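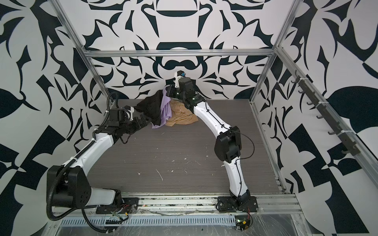 Figure 1. Garments on a dark gray floor, with patterned walls behind.

Progress report to the Jafarzadeh Fund
Project: Clothes repair and reuse in Griston
Prepared by: Siamak Zarei, project coordinator
Period: second half-year, up to the end of August

1. Short overview

The project collects used clothes from households in Griston, repairs what can be repaired, and gives the clothes back to use through the Dromano shop and the school exchange. In this period we received 3026 kilograms of textiles. This is more than we planned, and the increase came mainly in May, when the housing company allowed us to put collection boxes inside the stairways of its buildings.

Most of the goals for the period are reached. Two are late: the evening repair course and the agreement for the wool fraction. I explain both below.

2. Collection

We now have six collection points. The newest one is at the Plalano market hall, next to the bicycle entrance. It fills faster than the others and we had to change the emptying from once to twice per week. The box at the sports center is still a problem. People leave shoes and pillows there, although the sign says clothes only. Valentina Rivadeneira made a new sign with drawings in July, and we will see in the next period if it helps.

Wet textiles are still our biggest loss. When one wet bag goes into the box, the bags below it often have to be thrown away too. We asked for a small roof over the two outdoor boxes. The city has answered that the permit is not needed if the roof is under two meters high, so the work can start in September.

3. Sorting and repair

Fergus Tennant continues as the leader of the sorting room. The sorting guide was rewritten in spring and has now four categories: ready to wear, repair, material, and waste. The old guide had nine, and new people in the room needed several weeks before they were sure about them. With the shorter guide they can work alone after some days.

In the repair room 391 pieces were finished. The most common work was zippers in children's jackets, then trouser knees, then lining in winter coats. Zippers cost us more than we calculated. The supplier raised the price in April, and we started to take good zippers out of clothes from the material category. It takes time – about ten minutes for a jacket – but the quality of old metal zippers is often better than the new ones.

One of the sewing machines, the older overlock, was out of use for five weeks while we waited for a part. During this time knitted clothes were stored on the shelves in the corridor. The shelves are now empty again.

4. Shop and school exchange

The Dromano shop is open on four afternoons and, from June, also one evening until 19:30. The evening is quiet in summer. Bahman Azimi, who is responsible for the shop, would like to keep it at least until winter, when people need coats and come after work. I support this.

The school exchange was held in two schools as planned. Parents asked for more sizes for teenagers, which we rarely get. We will ask for them specially in the autumn leaflet.

5. Delays

The evening repair course should have started in April. Our teacher moved to another city and we did not find a new one before the summer. Arash Mousavi, a trained tailor, has now agreed to teach, and the first group begins in October. The course money for this period is not used and we ask for permission to move it to the next one.

The wool agreement is waiting for the buyer. They want wool without buttons and labels, and we want them to pay for this work or accept a lower purity. We expect an answer before November.

6. Budget

Spending is slightly under the plan. Rent and salaries are as agreed. Transport is over, because of the additional emptying at Plalano, and materials are over because of the zippers. The table of costs with receipts is sent separately by our bookkeeper.

7. Next period

– roofs for the outdoor boxes
– first repair course, maximum eight persons
– leaflet to households, with the request for teenage sizes
– decision about the evening opening, in January

We are glad to receive a visit from the Fund at any time during opening hours. Please write to me some days before, so that Fergus can be present in the sorting room.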